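件名: Re: [Edwood手入れの会] 電池室の掃除と、電池の入れ替えについて

Edwoodの皆さま

こんばんは。先日は電池まわりの集まりにお付き合いいただき、ありがとうございました。帰りがけにまでいろいろとお話をうかがえて、片付けながらずっとにこにこしておりました。お返事がすっかり遅くなってしまってごめんなさい。5月に入ってから身の回りがばたばたしていて、書きかけのまま何度もメールを閉じておりました。

まず、前にThenmozhi Hegdeさんがこのリストに流してくださったご質問を引いておきます。

Thenmozhi Hegdeさんの前回のメール:
> 皆さま、こんにちは。
> 引き出しの奥から、古い電池式の道具がいくつも出てきました。
> 電池が入ったままのものもあり、白い粉がふいているものもあります。
> 捨てるには惜しいので手入れをしたいのですが、
> どこから手をつければよいのか分かりません。
> 電池を取り出すとき、爪を引っかけるのも苦手です。
> 端子を曲げてしまいそうで、いつも途中でやめてしまいます。
> それから、新しい電池はどのくらい買っておけばよいでしょう。
> 安いときにまとめて買うべきか、いつも店先で迷います。

この「途中でやめてしまう」というところ、私にはとてもよく分かります。うちの懐中電灯も、電池が固くて出てこないばかりに、ずいぶん長いこと棚の飾りになっておりましたから。

さて、取り出しのことからお話ししますね。単三の電池室は本当に品物ごとに作りが違っていて、ふたを開けただけで電池が転がり出てくるものもあれば、深いくぼみの中にきっちりはまっていて、指の入るすき間がほとんど見当たらないものもあります。下の黒い丸みのある器具は後のほうの仲間で、四角い電池室がぐっと深くなっています。こういう形のときは、平らなマイナス側の端が外に出てきていれば、そこがつかみどころになります。真ん中あたりを爪でほじるよりも、出ている端のほうをそっと持って、電池の長さの向きにまっすぐ動かしてあげるのが楽です。私は焦るとつい斜めにこじってしまうのですが、横に見える金属の接点は薄いものが多いので、そこへ力がかからないように気をつけています。
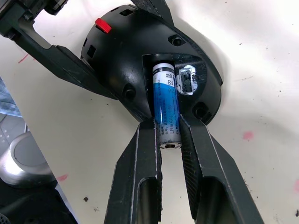
充電式の電池に入れ替えても大丈夫ですか。
品物の説明書に「使用可」と書いてあれば使えます。書いていないときは、無理をせず元と同じ種類の電池にしておくのが安心です。

電池の外側に「LR6」とあるのはアルカリの単三のことで、マンガンの単三なら「R6」と書かれています。一文字の違いなので、老眼の進んだ私などは台所の明かりの下まで持っていって確かめます。古い時計などで「マンガン電池をお使いください」と本体に書いてあるものもありますから、抜いたついでに、電池室の底やふたの裏も読んでみてくださいね。小さな字で思いがけず親切なことが書いてあったりします。

次に白い粉のこと。アルカリ電池から漏れたものは肌に良くありませんので、必ず手袋をしてください。台所用の薄いもので構いません。換気をして、できれば眼鏡もかけてください。古い電池を外したら、まず乾いた綿棒で粉をそっと集めます。ふうっと息で吹くのは絶対にやめてくださいね。目に入ると大変です。それでも残るところは、綿棒にお酢をほんの少しだけ含ませて、端子の上だけを拭きます。しゅわっとすることがありますが、慌てずに、今度は水で軽く湿らせた綿棒で拭き取り、それから乾いた布で仕上げます。私はそのあと15分ほどと思って置いて、気づけば翌朝になっていることがしょっちゅうなのですが、乾かす時間は長すぎて困ることがありません。急いで新しい電池を入れるのだけは我慢してください。

端子が緑がかっているときも同じように拭いてみて、ざらつきが残るようなら、消しゴムの角でなでると落ちることがあります。紙やすりを使う方もいらっしゃいますが、めっきまで削れてしまうので、私はあまりおすすめしておりません。すっかり痩せて折れそうな端子は、もう無理をさせず、Kamathの修理窓口に相談なさるのがよいと思います。あちらは古い小物でも嫌な顔をせずに見てくださいます。

買い置きのお話もしましょうね。うちでは単三を2本、単四を2本、それだけを引き出しに入れて、使ったらその分を買い足すようにしています。前は安売りのたびに抱えて帰っていたのですが、奥のほうで期限の切れたものが出てきて、かえってもったいないことになりました。この前はDineckの売り場で400円の包みを買いました。どれが新しいか分からなくなるので、袋に買った月を鉛筆で書いておきます。新しいものと使いかけを混ぜて使うと液漏れのもとになりますから、複数本入れる品物は、全部いっぺんに替えてあげてください。

しまっておくときは、電池同士や、小さな金具のたぐいと一緒くたにしないことも大事です。作業台の上というのは不思議なもので、広げているうちにねじやら留め具やらが電池のそばに寄ってくるのですよね。角穴のあいた薄い金具など、向きによっては電池の両端にうまいこと渡ってしまいそうで、私はひやひやします。電池は電池だけの小箱に、金具は別のお皿に、と決めてからはずいぶん気が楽になりました。小箱はお菓子の空き箱で結構ですが、缶は避けて、紙かプラスチックのものにしてください。

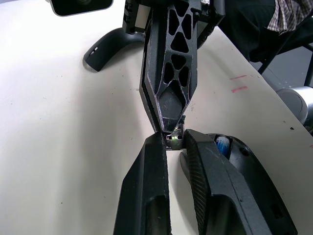
Thenmozhi Hegdeさんからはその後、捨てる電池の両端にはテープを貼ったほうがよいのか、貼るならどんなテープがよいのか、というお尋ねもいただきました。手元にあるのは紙のマスキングテープだけで、それでも足りるのか気になっていらっしゃるそうです。

テープは、ぜひ貼ってください。見た目には空の電池でも力が残っていることがありますし、集めた箱の中で端と端が触れ合うと熱を持つことがあります。テープは電気を通さないものなら大丈夫で、私は幅の広いビニールテープかセロハンテープを使っています。紙のものははがれやすいので、できればどちらかを用意なさると安心です。貼り終えたら、お住まいの地域の決まりに沿って出してくださいね。町によって、不燃ごみの日に別の袋で出すところと、お店の回収箱へ持っていくところがあって、うちと妹のところでも違います。

それから、しばらく使わない品物は、どうか電池を抜いてからしまってください。抜いた電池を本体と同じ袋に入れて輪ゴムで留めておけば、次に使うときにも困りません。私は輪ゴムのかわりに、Plandusの小袋をとっておいて使っています。口がしっかり閉まるので、なかなか具合がよろしいのです。

次の集まりでは、ふたのつめが折れてしまったものをどうするか、という話をしたいと思っています。お手元に困りものがありましたら、そのままの姿で構いませんのでお持ちください。綿棒とお酢はこちらで用意しておきます。手袋だけは大きさがまちまちですので、ご自分に合うものをお願いいたします。

長々と失礼しました。書き忘れたことがあるような気がしてなりませんが、思い出したらまたこちらに流しますね。

Edwood手入れの会 連絡係より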